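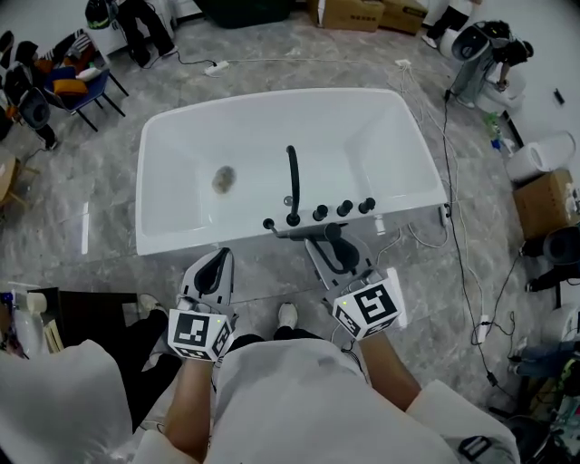

Section 6. Filling the bath for the first time

Read this section before you turn on the water. It applies to all Leline freestanding baths with rim-mounted taps.

1. Check that the bath is level in both directions. Adjust the feet if needed.
2. Close both isolating valves and fit the waste trap hand-tight.
3. Open the cold valve first, then the hot. Look under the rim for drips.

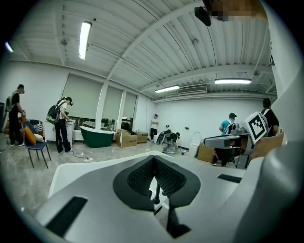
How long should I wait before filling the bath to the top?
Leave the sealant for 20 hours. Then fill to half depth, check the trap, and carry on.

4. Fill the bath to 200 mm and leave it to stand. Wipe the trap with dry paper and check the paper for damp.
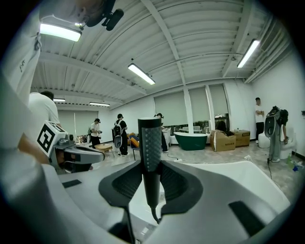
5. Pull out the waste plug and let the bath drain fully. Tighten the trap by a quarter turn if you found any damp.
6. Set the hot water limiter as shown on the card supplied with the taps.

CAUTION: Always run cold water before hot. Never leave a child alone in or near the bath.

Note: Do not use scouring powder or bleach on the inside of the bath. Use a soft cloth and washing-up liquid.

Cleaning the shower hose

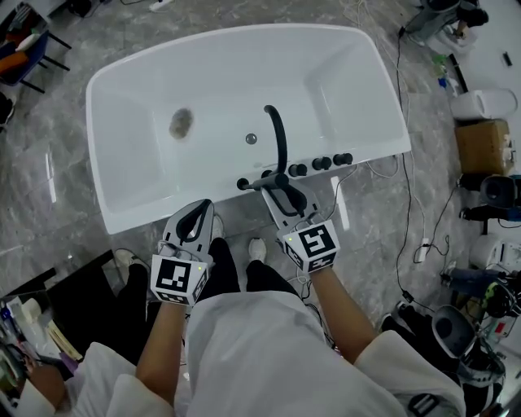
By the Vomcombe product support team
Updated Tue 13 April

Unscrew the hose at the handset end and soak the handset in white vinegar. Rinse well and refit with the washer in place. Spare washers are sold under part number 616.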